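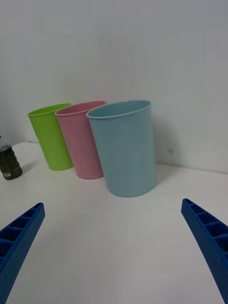
New bench rules for small robot arms are out, and they're shorter than I feared

22 November 2018

If you work with a tabletop arm anywhere near Drernusent, you'll want to set aside a quiet half-hour this week, as the good practice guide we've all been waiting on has finally landed. I read it last night with a cup of tea (two cups, it has an appendix) and I'm pretty pleased with it!

The guide was put together by Ashour, the regional group for small labs and workshops, and the writing was led by Geum-ok Shim. It covers light arms that share a bench with people and handle everyday stuff like cups, bottles, boxes and fruit. Big factory cells aren't in it at all. Those have their own rules and their own fences.

The part most of us will notice first is about liquids. Any drink or filled bottle kept on the bench now has to be written into the task sheet, whether the arm is meant to touch it or not, and its lid has to be checked before power goes on. I rang Teun Willems at Vonov about that one, because his crew runs more bench hours than anyone I know, and he laughed. "We've mopped up enough to agree with it," he told me. They've been doing something close to it since June.

Then there's finger care. Printed fingers, especially the open lattice sort with all the little pockets, need to be looked over at the start of each shift for splits and for grit stuck in the gaps. Each set gets a logbook of its own and has to be swapped out after 900 hours of use, or 365 days, whichever comes first. I thought the hours limit was a bit stingy. Bok-nam Yang, who looks after the arms at Flallora, thinks it's a bit generous, so maybe they've got it right.

A few other bits I marked as I went:

Objects that sit close together, cups in a row for instance, should be tried at slow speed first, every time the layout changes. Moving one cup counts as a change. (I can hear the groaning from here.)

The person at the stop button can't also be the person resetting the objects. Small teams asked for some leeway on that and didn't get it.

Anything that'll be recorded from a wrist camera needs a quick check for papers, screens and name tags before the session starts. A plain wall behind the bench is recommended but you won't be marked down for not having one.

The draft went out for comment over winter and drew 72 replies, which is a lot for our little corner of the world. Gun-woo Seok sorted through the lot of them and says the labelling section caused the most arguing by a mile. The first version wanted every single practice object tagged with a number, right down to the plastic cups. That's been dropped, thank goodness. Tags are now only needed for containers with something in them.

Nothing here is law, mind you. It's a voluntary guide, but Ashour members will be asked to sign on when they renew, and I'd be surprised if the insurers didn't start asking after it too.

Paper copies are at the front desk, and Si-woo Ha is running a walk-through for new starters in room 61 once the holidays are over. Bring your task sheets along if you'd like someone to go over them with you. I'll be there with mine, which still needs a fair bit of work.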